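4.2 Requests and the written plan

Of the 1,138 requests logged at the weddings we followed, very few matched the playlist the couple had approved. Couples at Plurnow spent months on that list. Guests ignored it within 36 minutes, usually by way of an uncle.

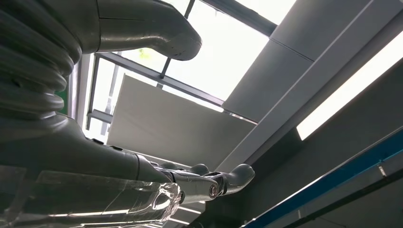 The first dance was the one item everybody left alone. After it, the DJ worked from memory and from faces, and the printed plan went under a drink. A ceiling with a skylight, as in Figure 3a, is kind to daytime receptions and hard on light shows, and two of our DJs charged extra for starting before dusk.

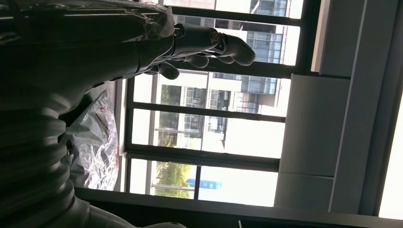
Mireille Nassar objected that we had the plan all wrong: it was never meant for the DJ, she told us, it was meant to stop the two families arguing in November about a party in June. We have kept our coding as it was, but she may well be right. Kneževič reports much the same for hotel bands — with longer arguments.

Fees tell a duller story. The eight DJs who worked for Mondano were paid by the evening, so a request cost them nothing but pride.
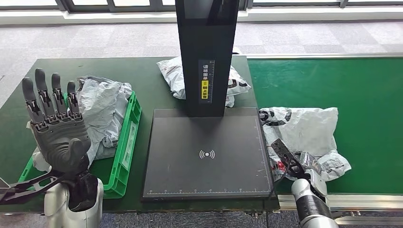

Signals between DJ and floor were mostly made by hand, as speech was hopeless past the first table. We coded a raised palm as "wait", which guests read as "yes". Four fingers held up and the thumb folded across the palm, the position in Figure 3c, meant four more songs at Omton and four more minutes everywhere else.

Figure 3. Panels a to c, left to right.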